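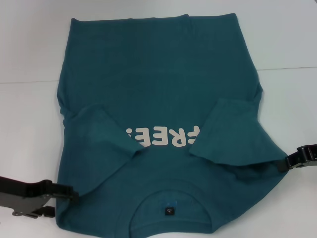
Can I put something on my wish list if I've already bought it for myself?

You can, as long as you mark it Bought before anyone else sees it. Grindasora hides marked items from your family but keeps them on your own page, where you may admire them.

Section 4: Setting up your gift list

1. Open Grindasora and choose New List. Give it a name your relatives will recognise. "Birthday" works. "Things I Deserve" has been tried.

2. Add your first item. Type it in, or paste a link from the shop. The name can be up to 300 characters, so there is room for the size and colour, though not for your feelings about last year.

3. Set how much you want it, from Quite to Desperately. If everything is set to Desperately, the list goes back to alphabetical order and you will be given an apron.

4. Choose who can see the list. Enter each person's email address and press Share. Each list can be shared with 31 people.

Note: Sharing can't be undone once the other person has opened the list. Check the address first. Kobina Atinga, who wrote the first version of this guide, sent his to the whole of the Desavcombe office and still gets socks.

5. Pick a closing day. After it, you can't add or remove anything. People who shop early will thank you, and people who shop on the last evening won't notice.

Caution: Don't switch on Show Who Bought What until the presents have been opened. It works straight away, and it covers every item on the list.

6. To bring in an old list from Cestska, go to Settings, then Import, and enter code 3135. Anything you have already been given will come across too. Delete it by hand, unless you'd like a second one.

If the import stops with message 456, the old list is still open somewhere else. Close it and go back to step 6.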